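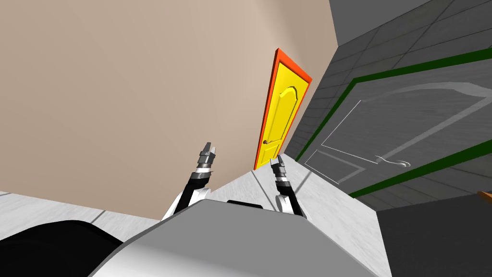
I've been meaning to write down the door rules for a while. We have them in a shared doc at work, but the doc has grown to the point where new people skim it and miss the parts that matter. So this is the short version, in my own words, and I'll probably link to it from the real one.

Some background. I work on the simulation side at Semgate. We train a two-armed robot to do ordinary things around a building, and a lot of that comes down to doors. Opening them, going through them, closing them after. Before anything runs on hardware it has to pass in simulation, and before it counts as a pass in simulation it has to follow the rules below. Siobhán Nic Giolla wrote the first set in May. I've been keeping them up since she moved over to the Daly project.

### Approach

The robot stops short of the door and squares up before either arm goes near it. We had a long argument about this. Tomás Brandão wanted to let it reach while the base was still moving, and it does save time. But when the base is moving and the arm is moving, and something goes wrong, you can't tell from the logs which one caused it. So the base stops first. If we ever get good enough to drop that rule I'll be happy to drop it.

Squaring up means the base, and it doesn't mean the camera. The camera view can be tilted quite a lot and that's fine. People new to the project see a door leaning over in the view and file a bug. Check the base heading in the log before you file anything.

### One hand works, the other waits

Only one gripper may touch the door at a time. The other one holds a waiting position clear of the door, and it has to stay there until the first has let go. It's tempting to let the second hand help with a heavy door. We tried it at Sterholm on the test rig and the two arms ended up pushing against each other through the door, which is a good way to ruin a wrist.

The waiting hand also shouldn't drift. Small drift doesn't look like much in one run, but a policy that learns to drift will keep doing it, and later on you'll have an elbow in a wall.

### Knobs and levers

These are separate tasks with separate pass marks. A round knob needs a grip and a twist. A lever can be pushed down with almost anything, including the side of a finger, and if you mix the two in one score the levers hide how bad the knobs are. Rostislav Slanina split them out in our reports and our headline number dropped the same afternoon. It was the right thing to do.

For knobs:

- Fingers close around the knob before the wrist turns.
- No turning with the fingertips on the face of the door.
- If the grip slips, let go fully and start over. Don't chase it.
- 3 tries, then stop and report.

That last one gets broken more than any other. Somebody always wants to raise it to 6 because the numbers look better. They do look better. But in a real hallway, a robot working away at a doorknob for that long is a robot blocking the hallway.

### Things that look like doors

Every test set has to include some surfaces with a door drawn or printed on them, and at least one of those has to sit close to a real door. A policy that reaches for the drawing fails the run, even if it later opens the real one. Flat line drawings with a lever handle on them are the ones I'd start with. They're simple to make and they tell you quickly whether the policy is using depth or going by shape.

I'll admit I thought this rule was fussy when Siobhán proposed it. Then I thought about how many real buildings have murals, posters, floor plans on the wall and glass with doors reflected in it. I don't argue about it now.

### Color

Change the colors between runs. Door, frame, walls, floor, all of it. Bright doors in bright frames are fine as part of the mix, and they're nice to work with because you can see what's going on, but don't let them be the whole mix. Malachy Mac Mathúna keeps a palette file that includes some very dull offices, with a door nearly the same shade as the wall. Please use it. It's the one called poltine, after the building he took the paint colors from.

### Writing it up

A run that isn't written up doesn't count. I know this is the boring part. What I want in the write-up is:

- Scene seed and palette name
- Handle type
- Which hand did the work
- Number of tries
- Where it stopped, if it stopped

Leave the failures in. We had 1,790 runs in the last batch, and the set I got had been tidied by someone who took out the ones that "weren't interesting." I had to go back and pull them all from the server. A failed run with a plain reason next to it is worth more to me than a clean table.

### Still open

We don't have a rule for doors that are already partly open. Right now the robot treats them as closed and goes for the handle, and that works until the handle is out of reach on the far side. Subbarao Marar has a draft that says to push with the back of the gripper at low force. I'm not sure about the force limit he picked, and neither is he, so it's going through another round.

We also need to say something about people on the other side of the door. I've started that section twice and deleted it both times. If you work on this sort of thing and your group has a rule you like, send it to me. I'd like to read how it's worded.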